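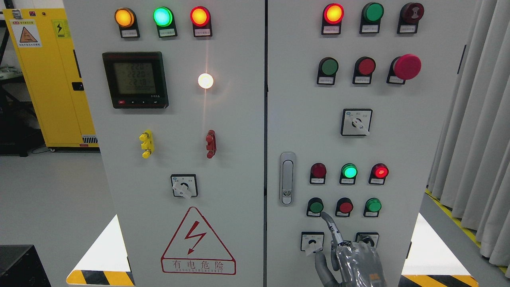
Indicator lamps and push buttons on a pair of control cabinets.

Jamwood Cache: frequently asked questions

Applies to version 7 and later. Last revised 16 December 2021.

Which versions of PHP are supported?

PHP 7.2 and above. The plugin will install on older versions but stays inactive and shows a notice on the Plugins screen.

Does Jamwood Cache work on a multisite network?

Yes. Activate it on each site separately. Network activation is accepted, but the settings page then appears only on the main site and the other sites use the default values.

Where are cached pages stored?

In wp-content/cache/jamwood. Each site has its own folder, named after the host. The folder must be writable by the web server user. If it is not, the status line on the settings page reads "Store unavailable" and pages are served without caching.

How long is a page kept?

The default lifetime is 10 hours. It can be changed under Settings > Jamwood > Lifetime. A value of 0 keeps pages until they are purged by hand or by an edit.

What is purged when I edit a post?

The post itself, the front page, the feed, and any category or tag archive the post belongs to. Author archives are not purged unless the box "Include author archives" is ticked. Widgets that list recent posts on other pages will show the old list until those pages expire.

Are logged-in users served cached pages?

No. Any request carrying a WordPress login cookie bypasses the cache. The same applies to visitors who have left a comment and still hold the comment cookie.

Can I exclude a page?

Enter its path in the Exclusions box, one per line, starting with a slash. An asterisk matches any characters. The box takes up to 16 lines on the free edition.

Is it compatible with the Hornura theme?

Yes, with one setting. Hornura builds its mobile menu on the server, so "Separate cache for mobile" must be on. Without it, desktop visitors may receive the mobile menu. Purge everything once after changing this.

Can I run it together with Picard Minify?

Yes. Picard runs first and Jamwood stores the result. Turn off the page cache option in Picard. If styles are missing after a Picard update, purge Jamwood; the stored pages still point to the old CSS file names.

My host is Nodon. Do I need the plugin?

Check the hosting plan. If server caching is enabled there, leave Jamwood inactive. Two page caches in front of one site will give stale pages after edits.

How do I remove it completely?

Purge the cache, deactivate the plugin, then delete it. Check that advanced-cache.php has gone from wp-content and that the WP_CACHE line has been removed from wp-config.php. If the file is read-only, delete the line by hand.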